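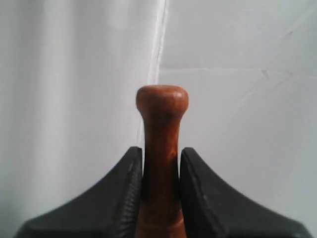 Collections Documentation Working Group
Minutes of the December meeting, Erkusel store, meeting room

Present: Ksawery Wasilewska (chair), Documentation Officer (minutes), Registrar, Conservator, Store Manager, Systems Administrator
Apologies: Head of Collections

The meeting opened at 10.05.

1. Minutes of the previous meeting

Agreed as a correct record, with one change. Under item 5, "location code" should read "container code". The Documentation Officer will amend the filed copy.

2. Matters arising

2.1 The revised loans-in form is in use. The old form has been taken off the shared drive, but paper copies are still in the loading bay office. The Store Manager will remove them.

2.2 The question of who may create new storage locations in Drinora was left open last time. It was agreed that the Registrar and the Store Manager will hold this permission. Other users will send a request by email, giving the bay, shelf and container type.

2.3 The spare barcode reader has been returned by the supplier. It reads the older Emomow labels at normal distance but not through polythene sleeves. See item 5.

3. Transfer to Drinora

3.1 The Systems Administrator reported on the second test import. The source file held 3317 object records. Of these, 1085 were rejected at the first pass. Most rejections came from a single fault: the old database allowed free text in the date field, and entries such as "early, repaired later" cannot be matched to the earliest and latest year fields in Drinora.

3.2 Options discussed were (a) to correct the source data before import, and (b) to import the free text into a notes field and leave both year fields blank. The Registrar preferred (a) on the grounds that blank fields tend to stay blank. The Systems Administrator pointed out that (a) would put the go-live back and that the old server is out of support. Option (b) was agreed, with a flag set on every affected record so that a report can be run.

3.3 Image files will be moved separately. File names containing a slash or an ampersand will be changed by script and the original name kept in the file's metadata. The chair asked for the list of changed names to be saved as a plain text file as well as in the system log. Agreed.

3.4 Rejected records with duplicate accession numbers are a smaller group and need to be checked by hand against the registers. The Registrar will start with the Ostrowski gift, where part numbers were used inconsistently (a, b and c in the register, .1, .2 and .3 on the objects themselves). The register form will be taken as correct. Objects will not be re-marked at this stage; the number as marked will be entered under "other number".

4. Terminology

4.1 The Documentation Officer presented a draft of the term list for domestic and workshop items. The present list mixes terms for form, function and material at the same level. In the draft these are separate fields, and only form and material are required.
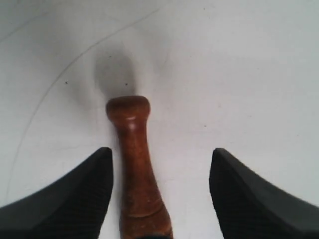 4.2 The main point of discussion was whether an object name should be required when use is uncertain. Under the present rules the cataloguer has to choose one, and the choice is then copied into labels and search results as if it were established. The Conservator gave turned wood as a case in point. A piece with a rounded knob over a narrower neck could be entered as a handle by one person and as a pestle by another, and the two records would not be found in the same search. Under the draft it would be entered as "turned wood, knob-ended" with function left as "undetermined". The chair supported this but asked that possible functions be recorded in a repeatable field, each with the name of the person proposing it.

4.3 The Registrar asked whether "undetermined" and "not recorded" should be kept apart. Agreed that they should. The first means that the object has been looked at and the question is open; the second means that the question has not been considered. Imported records will be given "not recorded" by default.

4.4 Wood species. The draft allows a species name only where it has been confirmed by the Conservator or by an outside report. Colour is not sufficient evidence, particularly on stained or polished surfaces. Cataloguers may use "wood" with a colour term taken from the short list in Appendix B. "Reddish-brown" will be added to that list and "mahogany" removed from it.

4.5 Measurements. Height, width and depth are to be taken with the object in its stable resting position. For turned items, greatest diameter replaces width and depth. The point at which it was measured should be stated where the profile changes along the length.

5. Labels and packing

5.1 Emomow has withdrawn the size of tie-on label used at Erkusel. The nearest replacement is slightly longer and has the hole at the short end. The Conservator has tested the card and has no objection to it. The cotton tape will continue to be bought separately.

5.2 Labels inside polythene sleeves should be turned so that the barcode lies flat against the plastic. If the reader still fails, the number is to be typed in and the container noted on the bay sheet.

5.3 Roughly 16 crates in bay 4 are still without container codes. The Store Manager will code them before any further moves into that bay.

6. Any other business

6.1 The humidity logger by the east door has been showing intermittent gaps. The battery has been changed. If gaps continue, the logger will be swapped with the one in the packing area.

6.2 The Conservator asked that pencils only be used at the examination tables. The notice will be reprinted.

7. Actions

Documentation Officer: amend previous minutes; revise the term list as in 4.2 to 4.5 and circulate it; reprint the notice.
Registrar: check duplicate numbers, beginning with the Ostrowski gift.
Systems Administrator: set the import flag; save the list of changed file names; set user permissions for new locations.
Store Manager: remove old loan forms; code the crates in bay 4; order replacement labels.
Conservator: send comments on Appendix B.

The meeting closed at 11.50. The next meeting will be arranged by email once the third test import has been run.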